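Unit 3: How wounds heal – notes for the February session

Read these before the seminar. The long version is in the course reader, from page 124.

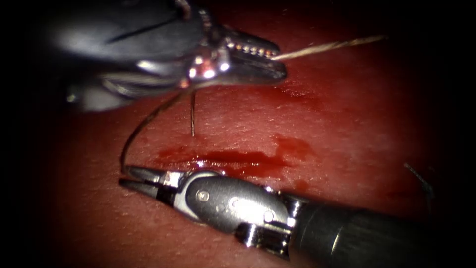
Healing is usually taught in stages, but the stages overlap. Different parts of the same wound can be at different points on the same day.

Stopping the bleeding
Small vessels tighten within seconds. Platelets stick to the exposed collagen and to each other, and the plug is then held together by strands of fibrin. The clot also gives later cells something to crawl along.

Inflammation
Neutrophils arrive first and clear bacteria. Macrophages follow and take over the clearing up. They also release the signals that start the next stage, so a wound with too few macrophages heals badly. Redness, warmth and swelling at this point are normal.

New tissue
Fibroblasts lay down collagen, mostly type III to begin with. New capillaries grow in and give granulation tissue its red, grainy look. Skin cells move in from the edges and do this faster over a moist surface.

Remodelling
Type III collagen is slowly replaced by type I. This goes on for a year or more. A skin scar never gets back the full strength of the skin it replaced.

What slows healing
Poor blood supply, infection, diabetes, smoking, steroids, and too little protein or vitamin C. Age matters too, though less than students expect once the other factors are allowed for.

For the seminar
Bring your notes on the Prurnutberg ward exercise. It covers 30 made-up case records, and each group takes the ones listed on its sheet. The Wei group meets in the side room, the Zimo group stays in the main one. Mark the stage of healing for each case and say which line of the record you based it on – a guess without a line gets no marks.

The essay limit is 3,000 words, references not included.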